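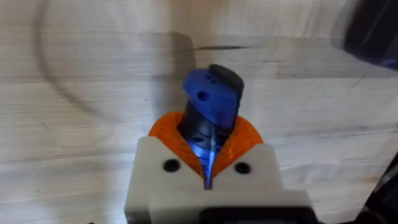

## Film Studies Project: The Short Films of Kamarul Lumbantobing

Submitted 9 Feb 2024

My report covers the five shorts Lumbantobing made before his first feature, *Ostatberg*. I watched each one twice and took notes on sound, editing and running time.

The earliest, *Amance*, has four speaking parts and almost no music. *Druvia* is the longest and the weakest — the middle section repeats itself. *Sutanto* has the best editing. Its dinner argument plays in one take, and the cuts come faster once the brother leaves.

My notes came to 3893 words, so the shot lists are in the appendix. I could not find a subtitled copy of *Druvia* and used the printed script.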